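I caught Hedvika Kratochvíl in her potting shed at Rokcombe, halfway through a cheese roll. She's spent two winters redrawing the old walled garden, and she talks about it the way other people talk about their grandchildren!

"We had 279 fruit trees on the 1911 plan," she told me, "and 30 left standing when I came." So is she putting them all back? "Goodness, no. I want somewhere to sit."

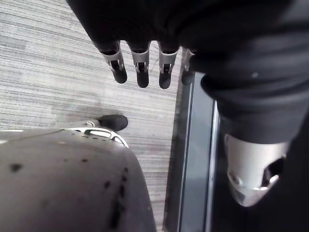
Four fingers, metal at the middle joints

We wandered down to the dipping pond (muddy, and I'd worn the wrong shoes) and I asked about the new gravel paths, which have had a few letters in the local paper. She laughed. "People liked the grass. I liked the grass! You couldn't get a wheelchair over it from October on."
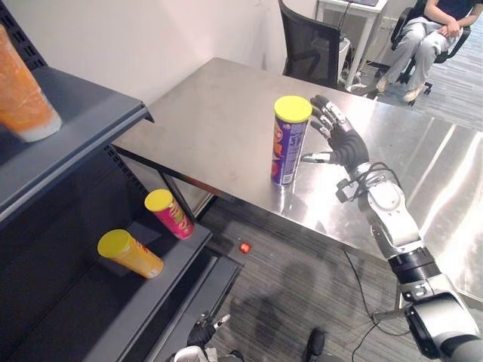 What's next for the garden

The pear arches go up in July, if the ironwork comes. "Ask me again then," she said, and went back to her roll.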